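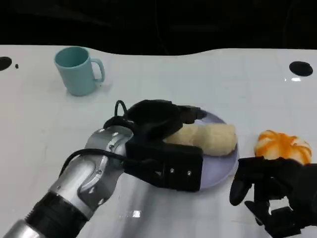 Abb. 1: Teller mit Brötchen, daneben das orange-weiße Gebäck, links hinten der Becher

4. Den Tisch eindecken und sauber halten

Wenn du bis hierher gekommen bist, steht deine Nornetti-Platte hoffentlich gerade und wackelt nicht mehr. (Falls doch: zurück zu Kapitel 2, die Stellfüße lassen sich jederzeit nachdrehen.) Jetzt kommt der Teil, auf den ich mich beim Schreiben am meisten gefreut habe -- das Frühstück!

Ich decke für eine Person so:

1. Die Platte einmal trocken abwischen. Auf dem glänzenden Weiß sieht man jeden Krümel, und Schlieren sieht man leider auch.

2. Den Teller in die Mitte stellen. Ich nehme den flachen in Lavendel, weil mir die Farbe auf Weiß so gut gefällt. Jeder andere mit glattem Boden geht genauso.

3. Den Becher nach links hinten, mit dem Henkel zur Tischmitte. Meiner ist hellblaugrün und steht eigentlich immer dort. Linkshänder stellen ihn auf die andere Seite und drehen den Henkel um.

4. Das Brötchen schräg auf den Teller legen. Längliche Brötchen passen so am besten, finde ich.

5. Was süß ist, kommt rechts neben den Teller. In Abb. 1 liegt dort das runde Stück in Orange und Weiß, das ein bisschen nach Kürbis aussieht. Im November gibt es so etwas bei mir fast jeden Sonntag.

Hinweis: Die beiden runden schwarzen Öffnungen in der Platte bleiben frei. Stell bitte nichts mit kleinem Fuß darauf, keinen Eierbecher und keine Kerze. Ich führe das Kabel der Tischlampe durch die linke, und für den Toaster nehme ich die rechte.

Achtung: Keine heißen Töpfe oder Backbleche direkt auf die Platte! Die Beschichtung nimmt das übel, und wegpolieren lässt sich so ein Rand nicht mehr. Ein Untersetzer aus Kork oder Filz genügt.

4.1 Abwischen nach dem Essen

Zum Wischen nehme ich ein weiches, flauschiges Tuch, am liebsten eins mit Schlingen wie bei Frottee. Glatte Küchentücher schieben die Krümel bei mir nur hin und her.

1. Geschirr abräumen und die Krümel mit der Hand zur Tischkante fegen.

2. 200 ml lauwarmes Wasser mit einem Tropfen Spülmittel mischen. Mehr Spülmittel macht Streifen, das habe ich ausgiebig getestet.

3. Eine Ecke des Tuchs eintauchen, gut auswringen und in langen Bahnen von hinten nach vorn wischen.

4. An den Öffnungen nur mit fast trockenem Tuch arbeiten und vorher die Stecker ziehen.

5. Mit einem trockenen Tuch nachreiben, bis die Platte wieder gleichmäßig glänzt.
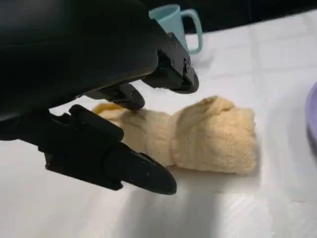 Abb. 2: Beiges Tuch, länglich zusammengelegt, auf der weißen Platte

Das Tuch lege ich zwischendurch gern quer auf den Tisch, so locker zusammengeschoben wie in Abb. 2. Perfekt gefaltet muss da gar nichts sein. Über Nacht gehört es aber auf die Leine oder über eine Stuhllehne, vor allem wenn es noch feucht ist.

Achtung: Keine Scheuermilch, keine rauen Schwämme und kein Glasreiniger mit Alkohol. Bei Kaffeerändern hilft Geduld -- feuchtes Tuch auflegen, kurz warten, wegwischen.

Hinweis: Neue Tücher bitte einmal ohne Weichspüler waschen, sonst fusseln sie auf der hellen Fläche. Wie man die Öffnungen mit den Rindora-Deckeln verschließt, steht in Kapitel 5.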